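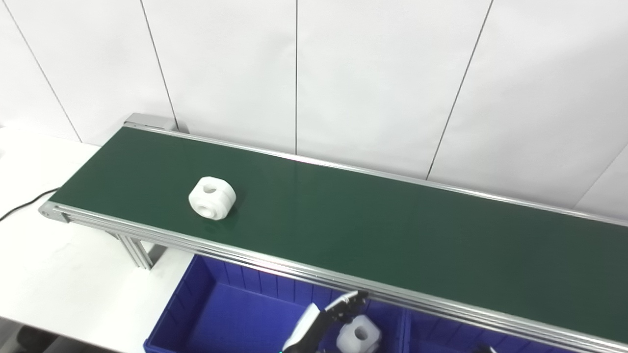
Malsha Cassim asked in April whether accounts in which the teller only heard about the event from a parent should count as first-person. They do, and they are marked `relayed`. The rule is set out under Labels.

# Revley Ghost Accounts

Version 3, 2021-11-27

Short written accounts of ghosts, deathbed visits, voices, and odd dreams, sent in by readers of the Mustimow story board and typed up as plain text. The set holds 300 accounts. All are in English. Most run to less than a page.

## Files

- `accounts.csv`: one row per account, with ID, text, and labels
- `labels.md`: full wording of each label
- `removed.txt`: IDs taken out at the writer's request (no text kept)

## Fields

| Field | Meaning |
|---|---|
| `id` | Running number, never reused |
| `text` | The account as sent, with names replaced |
| `kind` | One of nine kinds, see `labels.md` |
| `teller` | `direct` or `relayed` |
| `setting` | Home, hospital, road, workplace, other |
| `when` | Time of night or day, if the writer gave one |

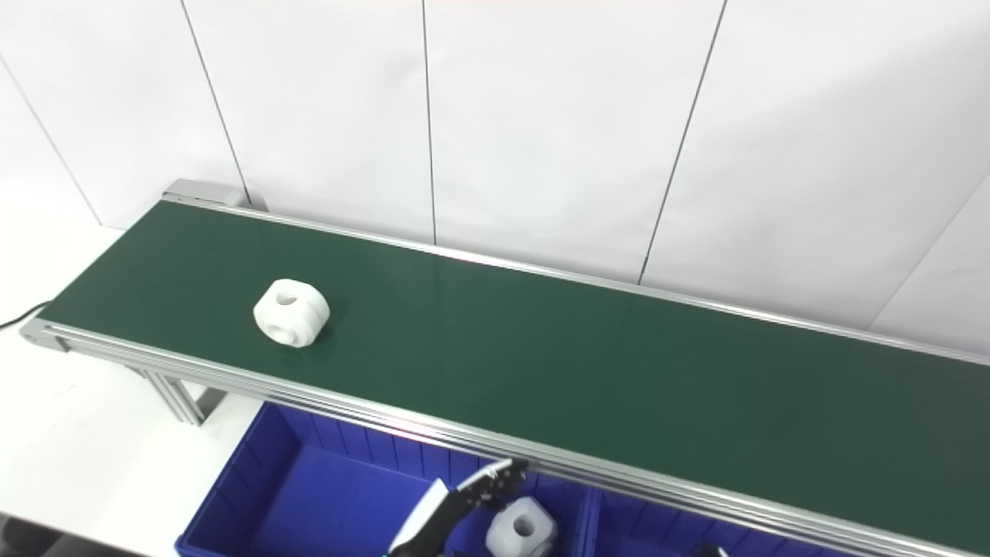
*Belt conveyor with a dark green belt and aluminum side rails.*

## Labels

An account is `direct` if the writer says they saw, heard, or felt the thing themselves. It is `relayed` if the writer was told about it, even by someone in the same house on the same night. Where an account has both, the label follows the main event. Of the full set, 149 are `relayed`.

`kind` was assigned by Nilmini Siddiqui and checked by Malsha Cassim. Disagreements were settled by rereading the account together. The hardest split was between `dream` and `visit`, as many writers say they were half asleep. If the writer calls it a dream at any point, it is `dream`.

No label says whether an account is true. Please don't add one and republish under the same name.

## Text handling

Spelling and punctuation are left alone. Personal names are replaced with made-up ones, kept the same within an account. Street names are cut. Pet names are kept. Town names are kept only where the writer agreed; Darko and Kemholm appear often.

## Known problems

- Hospital accounts are mostly about grandparents, so age and setting are tied together.
- `when` is blank more often than not. "Late" and "middle of the night" were not turned into clock times.
- IDs 41 and 212 may be the same event told by two sisters. Both were kept.
- Curly quotes are broken in a few rows of `accounts.csv`.

## Removal

Writers can ask for an account to be taken out through the board's contact form. Give the ID or the first line.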